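Tableware & Trays | Long-term reviews
Reading time: 4 min

Dolano serving tray, beige, with the Nilivar bowl set

The Dolano is a rectangular serving tray with rounded corners, a low raised rim and a matte interior. It has no handles, no printed pattern and no separate liner. I bought it to hold single place settings on a white table, mostly soup and noodles, and have used it daily since April. The bowl, saucer and spoon used with it are from the Nilivar line. The chopsticks came from a drawer and have no maker's mark.

I paid for all of it. The tray replaced an Ekström of the same general type, which I kept for comparison.

Size and footprint

Measure your table before ordering. The tray takes up more room than the store photos suggest, and on a narrow table it needs to be placed lengthwise. I leave it out between meals, usually at an angle to the table edge, with the bowl and saucer parked behind it. The color is a warm beige and reads yellower or tanner depending on the light. On a white surface the rim stays easy to see.
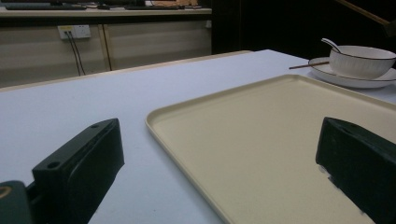

Rim and surface

The rim is rounded on top and shallow. It stops a spoon from sliding off and contains a small spill. It won't contain a large one. I poured 30 ml of water into the middle and tipped one short side up slowly. The water collected along the opposite rim and stayed there until the angle was steeper than anyone would carry a tray. With 400 ml, the water went over the corner first, at a much lower angle.

The low rim makes wiping easy. A cloth follows the curve into the corners without bunching, and there is no groove at the base to hold crumbs. The Ekström has such a groove and needs a brush every week.

The matte finish has moderate grip. A dry saucer stays put when the tray is carried level. A wet saucer slides. If you carry full bowls up stairs, put a damp cloth under the saucer or buy a tray with a rubber surface.

Chopsticks and other round items

Round-section chopsticks were my main concern, as they rolled constantly on the Ekström. The interior of the Dolano is flat enough that a wooden pair stays where it is placed, provided the tray is on a level table. Laid with the tips toward the far rim, they can be picked up without touching the rim. Lacquered chopsticks move more easily than plain wood.
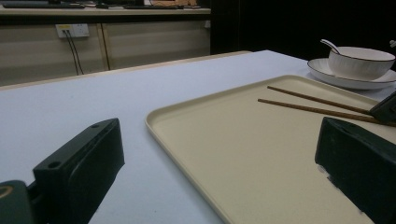 Wooden chopsticks on the Dolano, Nilivar bowl and saucer behind.

Staining

I left three substances on the surface for 168 hours each: soy sauce, black tea and turmeric paste. Soy sauce and tea came off with dish soap and warm water. Turmeric left a pale yellow mark that faded after 2 further washes and is now visible only in direct light. Chili oil, which I didn't test on purpose, left nothing after a normal wash.

Scratching is more of a problem. The unglazed foot of a saucer, dragged with some weight on it, leaves fine lines in the matte finish. They can be felt with a fingernail. Lifting the saucer avoids this. Chopsticks leave no marks at all, even after months of being dropped onto the same part of the tray. 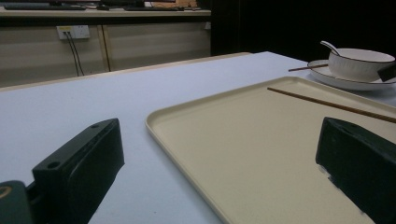 Heat is the other limit. The maker advises against hot pans, and I followed that. A bowl of soup straight from the pot, on its saucer, has caused no warping so far. The base still sits flat with no rocking at any corner, checked on a glass shelf last Saturday.

The bowl set

The Nilivar bowl is white ceramic with light ribbing on the outside and a thin dark line at the rim. The saucer has the same line. The ribbing gives a useful grip with wet hands but holds dried starch, so soak it before washing. The ceramic spoon rests in the bowl with its handle over the rim and has not tipped out. The saucer is wide enough to catch drips from the spoon.

Alternatives

The Zornex tray is lighter and stacks better, but its rim is sharp along the underside and it flexes when loaded. The Ekström is stiffer than the Dolano and harder to clean.

Verdict

Recommended for table use and short carries. Not recommended for stairs, or for unglazed ceramics that get pushed around. I'd buy the same tray again, in a darker color if Dolano made one.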